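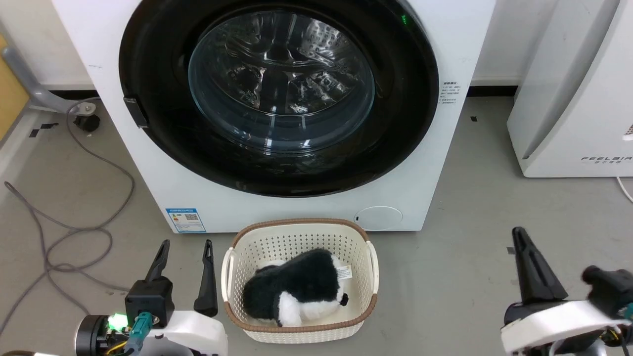

Front loader, white with black door ring

To: lidader-watch
Subject: Re: [lidader-watch] Teaser runtime, and is the dub worth waiting for?

On Tuesday a list member wrote:

> I've now watched the Lidader teaser more times than is healthy
> and I have two questions. First, Skivico's page says 90 seconds
> and my copy is 54. Did I get a short one? Second, does anyone
> know if the English dub opens the same day as the subtitled
> print? My brother-in-law won't read at the movies. He says he
> reads all day at work.
>
> Also, is that the same coat from the first film? It looks like
> the same coat.

Taking these in the order that annoys me least.

It's the same coat. Same torn pocket, same collar that stands up by itself whenever there's wind. I went back and checked against the bridge fight in the first one, and if they made a new coat, somebody was paid to tear the pocket in the same place. I hope they were paid well.

On the runtime: you got the Jidia cut. There are two going around. The 90-second one is what plays in theaters before the feature, and it has the train, the long walk down the corridor and the line about the father. The 54-second one is what Jidia put up for phones, and it has the train. They took out the walk, which is the only part of either cut where you can tell what anything is or who is standing where. What they kept is a great deal of a hand closing into a fist. I counted four fists. One of them may be the villain's, but you'd have to know his rings.

The music is different too. The theater cut has that low string thing from the first film and then nothing at all for the last shot, and it works very well. In the phone cut the drums start immediately and don't stop, presumably in case we put the phone down.

The dub is where I have bad news for your brother-in-law. The Sekiguchi told me at the box office that they have the subtitled print for opening weekend and the dub "after that," and when I asked how long after that, the person behind the glass looked at a screen for a while and said September. The film opens in September. So that's cleared up.

For what it's worth I sat through the dub of the first one and it was better than its reputation. The lead's English voice sounds like a man reading a parking ticket, but so does the lead. The comic uncle suffers the most. His big speech at the wedding is built on a pun that doesn't exist in English, and the dub has him say "What a fish!" and everyone at the table falls over laughing. I still say it at home. It has never gone over well.

If you want the subtitled one, the Sekiguchi's small room has 28 seats and the left speaker buzzes. The big room is fine. Don't sit in the front row in either unless you enjoy chins.

One correction to my own message from last week, in which I said Skivico had promised 100 prints. That was the first film. For this one they've said "a wide release," and anyone who remembers their last wide release will remember driving to it.

Does anyone have the poster without the release date across his face? The one on their site is tiny, and the one I saved from the other list has been sharpened until he looks carved. I'd like to print it for the hallway. I've been told the hallway is still under discussion.

> P.S. Are spoilers from the novel allowed on here?

With a warning in the subject line, yes. Please leave a few blank lines first as well. Last time someone put "SPOILER" and the spoiler in the same subject line, and I found out about the sister while waiting at the dentist.

--
lidader-watch mailing list
Please trim your quotes when replying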